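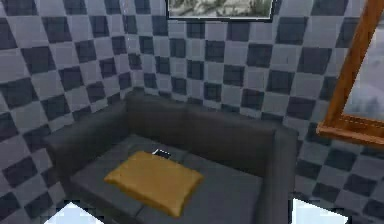
Sofa room, wide lens, checkerboard walls

Yellow cushion on the seat, with a small dark object (remote or phone) partly tucked behind its upper edge. Scored in the "partial occlusion" group of the Namby perception set.

About this gallery

Namby is the perception and planning stack we maintain at Olivum. This page collects notes on one rendered room from the Joubert scene pack, which we use to test segmentation, pose estimation and pick planning before anything is run on hardware. The page was last revised on 24th February by Anel Dlamini. Planner settings are from Bheki Naidoo.

All results below come from release 2 of the stack. Earlier releases used a different lens model and should not be compared.

Wall texture

The two-tone tiles are a randomized material. The same room is rendered with plain paint, brick and several wallpapers, and the checkerboard is the variant that causes the most trouble for the depth network. Repeating squares give the matcher many equally good candidates along a row. We mask the walls using the room plan and run depth only inside the furniture region. With the mask off, the estimated wall plane drifts toward the camera near the inside corner.

Lens model

Tile rows on the left wall bend and slant toward the lower left. That curvature is useful as a quick check on the undistortion step: after correction, each row should fit a straight line. Justitz, our calibration tool, does the fit and writes the residual to the run log. It takes up to 50 points per row and rejects rows that cross a furniture edge.

Dark on dark

The small object is black against dark gray upholstery, with a thin lighter rim on one edge. The color-only segmenter tends to merge it with the seat. Adding the depth channel helps a little, but the object lies flat and the height difference is close to the noise floor. The current release keeps the rim pixels as a seed and grows the region from there – slow, but it holds up better than the learned refinement we tried in the previous release.

The label in the ground truth file is "handheld, flat". The class head is free to answer remote or phone, and either is accepted.

Cushion first

The cushion segments cleanly in every wall variant. The task planner treats it as an obstacle with a soft contact flag, so the default plan for retrieving the small object has two stages: shift the cushion toward the front of the seat, then re-image and plan the grasp. A direct approach from above is allowed if the visible part of the object is large enough for the finger pads. The threshold is set per gripper in the planner config.

Sampling is capped at 3000 grasp candidates per image, and 2000 are kept for collision checking against the backrest and armrests. Raising the cap lengthened planning time without changing the selected grasp.

Mirror and wall picture

Both are tagged as non-reachable. The mirror glass returns false depth, so its polygon is removed before the point cloud is built. The wooden frame is left in. The wall picture needs no special handling.

Known issues

Bright white surfaces at the lower corners saturate the exposure estimator. Use the fixed exposure profile for this room until the March release.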